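Review: the Drisel in-sink dish rack

Posted September 27, 2020 by Sânziana Pană

I've been through more dish racks than I care to admit. The bamboo one went furry, the big chrome one with the cutlery cup ate half the bench, and the silicone mat just made a puddle with a pattern in it. So when Leandro Yáñez (my neighbour, and a man who irons his tea towels) told me he'd bought a Drisel rack that sits down inside the sink, I ordered one that same night. It's lived in our kitchen since March and I reckon I've used it enough now to have opinions!

First up, the idea. It's a low metal rack with slats, and it goes in the basin itself, so all the drips go straight down the drain and your bench stays clear. We've got one of those glossy white countertops that shows every single water mark, and a rack up on top of it drove me bonkers. Down in the sink, problem gone. I give a plate a rinse under the tap, stand it up on the slats and walk away.

I still use the dishwasher for most things, mind you. The rack is for what misses out: the good cream plates, the salad bowl, whatever turns up five minutes after I've pressed start.
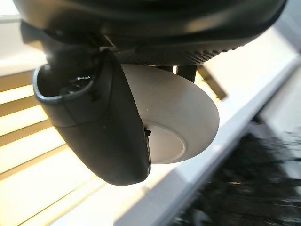
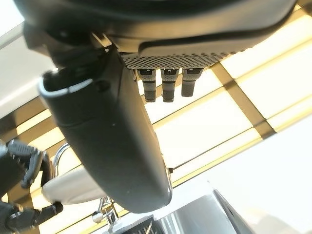
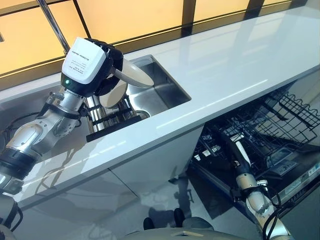 What I like

It's heavy enough to stay where you put it. The old chrome one skated about every time I leaned a plate on it, and I lost a favourite saucer that way. The slats are smooth, so a quick wipe with a sponge does the lot, and I've not seen a speck of rust in all these months. Black was a good pick too, as it doesn't show tea stains (we drink a lot of tea).

Dinner plates stand up nicely if you tilt them a touch. I get almost 16 in there if they're all the same size, although getting one out from the middle is a bit of a game.

What I don't

You can't fill the sink with the rack in it. Obvious, I know, but I forgot at least twice in the first week and ended up parking a dripping rack on the stove. If you've only got the one sink and you wash everything by hand, think hard before you buy.

Small glasses are hopeless, they tip between the slats. I've gone back to drying mine upside down on a tea towel. And the little rubber feet come off! One went down the drain and I had to ring Drisel for another. They posted me 2 spares for free, so full marks for that, but glue them on from day one and save yourself the phone call.

I did have a look at the Vrettos version first, the one that rolls up. Lovely and tidy in the drawer, but it sits across the top of the sink and my faucet gets in the way.

Would I buy it again? Yep, and I'm getting one for Mum's birthday. Measure the floor of your sink before you order, not the rim, as mine narrows towards the bottom and it was a squeeze.

Questions or rack recommendations: use the contact page | © 2020 Sânziana Pană | Back to top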